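Town Office > Boards and Groups > Solid Waste > Minutes

Electronics Drop-Off and Reuse, Skadstead and Nidport
Minutes, March meeting
Posted in March by Naveed Rana

Print | E-mail

Meeting opened at 6:35 p.m. in the lower room of the Skadstead town office. Both towns were represented, along with the transfer station foreman and the school district's technology office. Naveed Rana took minutes. The February minutes were approved with one correction: the gate at Nidport closes at 4:00 p.m., where the minutes had 4:30.

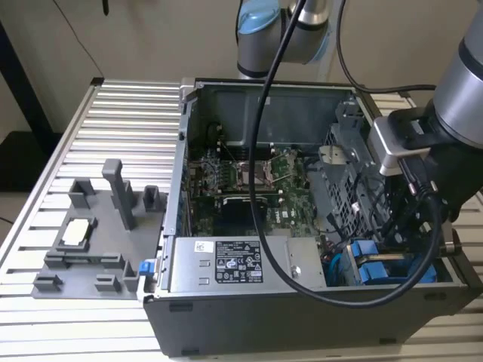
Desktop computer with the case open.
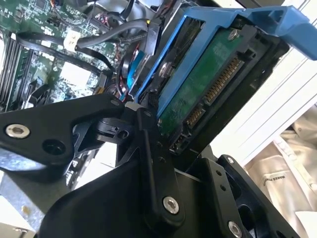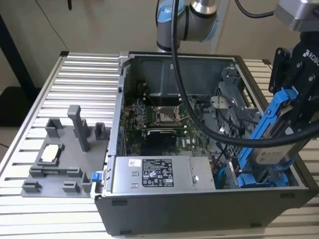
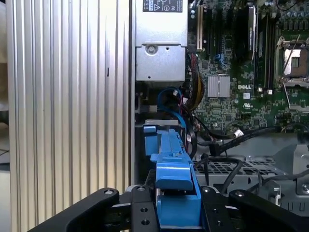
Does a resident have to take the hard drive out before dropping off a computer?

Residents may leave the drive in. Any drive that comes in with a computer is wiped or shredded before the computer goes anywhere else, and a resident who wants the drive back should remove it at home, as station staff can't open machines at the gate.

The question came in by e-mail and has been asked at both gates. It was agreed to put the answer on the sign and on the back of the permit form.

1. Winter totals

The foreman reported 556 items taken in over the winter period at the two stations together. Televisions were again the largest group by weight. Printers were up. Laptops were down, and the foreman thinks some of them are going to the store take-back in Virnen, where there is no permit check.

Nidport asked whether the count includes the microwaves left outside the fence in January. It does. They were brought in and logged under small appliances.

2. Hauler contract

The contract with Bhutto Salvage runs out at the end of June. Bhutto has offered to renew on the same terms, except that old tube televisions would be charged per unit instead of by the pallet. Skadstead's share this past year came to $3,066, most of it for tube sets. Nidport's share was lower, and the Nidport office will send the figure for the file.

Discussion of whether to ask for a second price. The Virnen hauler was asked two years ago and did not want the Nidport stop on account of the hill. The Skadstead clerk will ask again in writing. Bhutto will be told to expect an answer before the May meeting.

Nidport would like pickup moved to mornings. The truck has been arriving close to closing, and twice the gate had to be held open. Skadstead has no objection.

3. Reuse shelf

The reuse shelf at Skadstead holds keyboards, monitors and cables that residents may take at no charge. The foreman said the shelf is working all right but the cable bin is a mess, with phone chargers mixed in with power cords. He proposed two bins. Agreed.

A resident had asked whether full desktop computers could go on the shelf as well. The school technology office advised against it until the drives have been dealt with. The question of who would do that work was left open. No change for now.

Monitors that sit longer than 60 days will go to the hauler. Staff will write the date on masking tape on the back when a monitor is put out. The technology office asked that monitor stands stay with the monitors, after several turned up in the metal pile.

4. School equipment

The district expects to retire one classroom set of laptops and some 8 desktop computers when the school year ends. It would like to bring them to Nidport on one trip, by appointment, with the drives already out. The foreman asked for a week's notice and for the laptops to be boxed. Batteries that have swelled must be kept apart and handed to staff directly.

The district also asked about the fee. Under the present agreement the schools pay nothing at either station. No one wished to change this.

5. Shed roof

The lean-to at Nidport leaks at the back corner over the television pallets. The Nidport road crew looked at it and believes two sheets of metal roofing will do. They have one. The other will be bought out of the station repair line. Pallets are to be kept forward of the post until the work is done.

6. Signs

The present sign at Skadstead still lists the old hours and says no batteries, which has not been the rule for a long time. New wording was read aloud. "Loose batteries: ask staff" was changed to "Hand loose batteries to staff." The wording on hard drives from the question above will be added at the bottom. Naveed Rana will send the text to the printer and get a price for two signs.

7. Other

Light bulbs were raised and held over to the next meeting.

Adjourned at 7:50 p.m. The next meeting will be at the Nidport fire hall, side door.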